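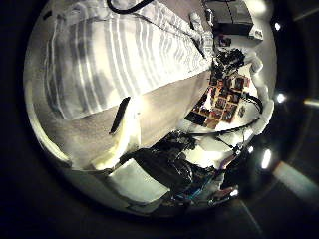
4.2 从卷饼到面条：顾客如何看待熟悉品牌的新招牌

前一节谈的是连锁餐饮企业为什么要开第二个品牌，读者大概已经看出来，那些理由多半是从总部的会议桌上说出来的：房租、供应链、加盟商的耐心。本节想换到顾客这一边，慢慢地讲一讲他们听到消息之后的反应。我们得承认，动笔之前我们对这一部分的期待并不高，以为无非是“好吃就去，不好吃就不去”，可是访谈录音整理出来以后，里面的话比我们预想的有意思得多，所以这一节写得比原计划长，还请读者多一点耐心。

先交代背景。Plenix 是一家以烤鸡卷饼起家的快餐连锁，在它经营的城市里，许多人从中学时代就开始吃，对它的辣酱怀有一种近乎家人般的偏爱。三月间，该公司对外表示正在筹备一个名为 Beltolier 的汤面品牌，门店独立，菜单独立，唯一与母品牌相通的是后厨采购和那款辣酱。消息传开时还没有一家店开张，连菜单也只是草稿，这恰好给了我们一个难得的机会：在顾客尚未尝到任何一碗面之前，听听他们凭什么喜欢或者不喜欢它。

访谈由 Kirsty Tapsell 和 Sachiko Sugiyama 主持，共进行了 10 场，每场都让受访者自己选择时间和聊天的节奏。提纲很松，开头总是先请对方讲讲最近一次吃 Plenix 是什么情形，然后才提到新品牌。这样的顺序是有意安排的。我们在预访谈里试过一上来就问汤面，结果大家都变得很像美食评论人，讲汤底、讲火候、讲面条的筋道，却把自己平时怎么吃饭忘得干干净净。

4.2.1 “那是他们的味道”

编码之后，最先浮现出来的主题与辣酱有关。受访者谈到 Plenix 时，很少先说卷饼本身，倒是常常从酱说起，而且喜欢用“他们的味道”这个说法，仿佛那味道是一位老朋友的口音，隔着电话也能听出来。一位受访者讲得很生动：

“你要是跟我说他们卖面，我会想，面里放不放那个酱？放的话我就去。要是不放，那跟街口那家有什么区别呢，街口那家的阿姨还认识我。”

这段话我们反复读过好几遍。它说明品牌延伸的边界在顾客心里未必沿着品类划开（卷饼是一类，汤面是另一类），也可能沿着某个具体的、可以随身带走的风味划开。以往的研究多用“契合度”来衡量新旧产品之间的距离，量表里的题目通常问两类产品是否相似、是否需要相近的技术。按照这种问法，卷饼与汤面显然离得很远。然而在我们的材料里，只要那款辣酱还在，许多人就觉得两者近得像是隔壁邻居。

也有人持相反的看法，而且语气同样真诚。他们担心辣酱一旦到处都能吃到，就不再稀罕了。有位受访者打了个比方，说这就像把过年才穿的衣服天天穿去上班，衣服还是那件衣服，过年却没那么像过年了。我们把这类担心归入“稀释”这一编码，它与文献中所说的品牌稀释相近，但更偏重感情，很少涉及质量下降的忧虑。

4.2.2 在哪里吃，和谁一起吃

第二个主题是用餐场合，这也是我们最初没有写进提纲的内容。谈到最近一次吃 Plenix，不少人讲的并不是门店，是自己的住处。外带回家、叫到宿舍、下夜班顺路买一份，种种情形都有，吃的地方也不一定是餐桌；像图 1 那样的房间，一张床，一片米色的地毯，在他们的叙述里出现得相当自然。卷饼用纸一裹，单手就能拿着，另一只手还可以翻书或者回消息，这份方便很多人提起来都带着笑意。

汤面就不同了。它要碗，要筷子或者叉子，要一个放得平稳的地方，还要人坐得端正一些。几位受访者在想象 Beltolier 的时候，不知不觉就把自己挪到了店里，或者挪到了家里的饭桌旁，身边也多了人：母亲、室友、刚开始交往的对象。有人说卷饼是“一个人的饭”，面是“要叫上别人的饭”。我们很喜欢这个区分，虽然它显然不能推广到所有顾客（独自吃面的人到处都是，本文作者就是其中之一），但它提示我们，新品牌与旧品牌之间的竞争可能没有管理层担心的那么激烈，两者占据的是一天里不同的时段和不同的心情。

Brodie Sheehan 在内部讨论时提醒过我们，不要把这个结论说得太满。他的意思是，受访者描述的是尚未发生的消费，人们想象自己的时候总是比实际更从容，也更乐意约朋友。这个提醒很中肯，我们在此一并记下，等门店开张之后再回头检验。

4.2.3 名字的问题

第三个主题略显零碎，却几乎在每份录音里都留下了痕迹，那就是 Beltolier 这个名字。有人觉得它听起来像酒店，有人觉得像一种布料，还有人始终念不顺，聊到后来干脆叫它“那个面”。名字与母品牌毫无关联，这在公司看来是一种保护：万一新店经营不善，不至于拖累卷饼的生意。可是站在顾客的角度，这份谨慎有时被理解为不够有信心。一位受访者问得很直接：“既然是你们做的，为什么不写上你们的名字？”

我们把这个问题转述给了 Norðdahl 事务所，该所曾为公司提供命名方面的建议。对方的答复是，母品牌的名称会以小字出现在门店的菜单底部，但不会上招牌。这种折中是否奏效，目前的材料还无法判断。比较清楚的一点是，在得知两个品牌属于同一家公司之后，受访者的态度往往变得更加具体，好感的人开始问什么时候开业，有疑虑的人开始谈卷饼近来是不是变小了。换句话说，说明归属带来的是对旧账和旧情的一并清算，好坏都会翻出来。

4.2.4 编码过程与若干局限

访谈文字稿由 Studance 负责誊录，Corey Pearce 与 Raelene Pearce 分别独立编码，然后逐条对照，意见不合之处由全体作者一起听录音决定。这样的讨论前后开了 3 轮，最费时间的是“怀旧”与“习惯”两个编码之间的界线，因为受访者常常在同一句话里既说“从小吃到大”，又说“懒得换别家”。最后我们允许一段话同时归入两类，没有强求分开。

局限也应当说明。受访者都是 Plenix 的老顾客，从未光顾过的人对 Beltolier 会有什么看法，本研究没有涉及，而这些人很可能正是新品牌最想争取的。访谈又集中在消息公布之后不久，新鲜劲儿还没有过去，谈话里的热情或许会随着时间淡下来。此外，辣酱的配方在此期间没有变化，我们因此无法知道，如果公司为了配合汤面而调整咸度，前面所说的那份亲近感能保留多少。下一节将结合门店经理的访谈，从后厨的角度再谈这款辣酱。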